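Stirnlow workshop building, ground floor
Shared tables and wet goods: walk-round checklist with comments
October round. Checked by Gediminas Ots, comments added by Bindu Arumugam and Kwesi Aidoo.

Marks used: OK, FIX (needs doing before the next round), N/A.

1. Before you start
1.1 Last round's sheet read and open items carried over. OK
1.2 Eyewash bottle in date and seal whole. OK
1.3 Spill kit on its hook, list of contents inside the lid. FIX
Comment (Ots): The kit is there but the list has gone. I printed a new one and it needs laminating. Pads and bags are present.
1.4 Fire extinguisher tag signed. OK

2. Floor and walkways
2.1 Route from the door to the sink clear. OK
2.2 Mats flat, no curled corners. FIX
Comment (Ots): The mat by the sink curls on the door side. Carried over from last round. Barbara Szczepańska has the order number for a replacement, 2996, and is waiting on the supplier.
2.3 Floor drain cover seated. OK

3. Sink and drying rack
3.1 Hot tap guard in place. OK
3.2 Rack drained and wiped. OK
3.3 Eko soap dispenser filled. FIX
Comment (Aidoo): Filled at noon the same day, can be closed.

4. Tabletops, liquids and small tools
4.1 Boards level at the seam, no raised edge. OK
4.2 Liquids in clear containers so the contents can be seen. OK
4.3 Containers holding liquid labeled with contents and name. See comments.
4.4 Scissors laid down closed, blades away from the near edge. See comments.
4.5 Tape and markers kept at the back of the table. OK
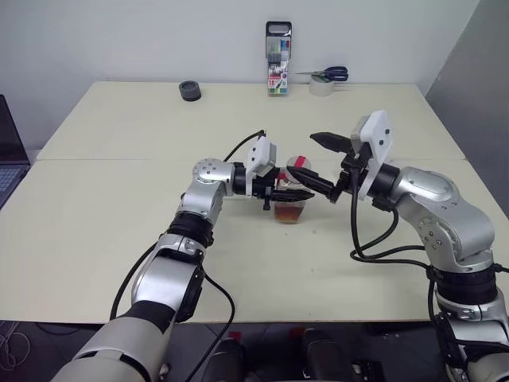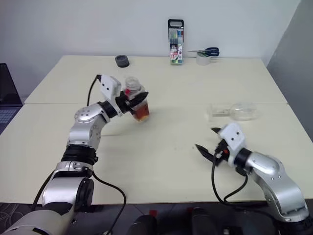

3 min read

Comment (Ots) on 4.1: The seam runs across the table in both pictures. I ran a fingernail along it from one side to the other and did not catch. A seam matters more under liquids than under paper — a small cup set down half on a raised board will tip.

Comment (Ots) on 4.2: Clear cup in the first picture, clear bottle in the second, and the amber liquid is easy to see in both. I am happy with that. Please keep to clear containers and do not go back to the old enamel mugs.

Comment (Arumugam) on 4.3: The strip of red tape at the rim of the cup is easy to spot, but color by itself does not count as a label under our own rule. Write the contents on white tape and stick it below the rim. The same goes for bottles. I have left this open until I have looked at every container on the shelf as well.

Comment (Aidoo) on 4.4: In the first picture the blue-handled scissors are lying across the roll of clear packing tape by the wall. They are well back from the near edge, so no complaint there. I would still like them in the drawer. A roll of tape gets picked up in a hurry and whatever is on top of it goes on the floor.

Comment (Ots) on 4.5: Fine. The markers stand upright in their packet against the wall, with the dark gray tape farther along. They can stay there.

5. Cables and electrical
5.1 Cables kept out of standing liquid. OK
5.2 Cables that hang over a table edge do not reach the walkway. OK
5.3 Laptops and chargers kept to the side, away from open cups. OK
5.4 Plugs pushed fully home, no cracked covers. FIX
Comment (Ots): Cracked cover on the double socket behind the Plurnulier cabinet. It is switched off and taped over. Edeltraud Hagedorn has been told and will book the electrician.

6. Storage shelf
6.1 Heaviest goods on the bottom shelf. OK
6.2 Shelf load under the posted limit of 80 kg. OK
6.3 Nothing stored above head height without a step stool nearby. FIX
Comment (Arumugam): The stool had been moved to the upstairs kitchen. I brought it back. It has a Vukčević sticker on the underside, so please return it if you see it anywhere else.
6.4 Caps tight on all stored bottles. OK

7. Waste
7.1 Rags in the lidded bin. OK
7.2 Bin emptied on the evening before the round. OK
7.3 Broken glass box less than half full. OK

Open items to carry forward
1.3 New contents list laminated and put back in the lid (Ots)
2.2 Mat by the sink (Szczepańska)
4.3 Written labels on cups and bottles (Arumugam)
4.4 Scissors to the drawer (Aidoo)
5.4 Socket cover (Hagedorn)

Items 3.3 and 6.3 were fixed during the round and are closed.

Next round starts at 12, from the sink end. Bring the old sheet with you.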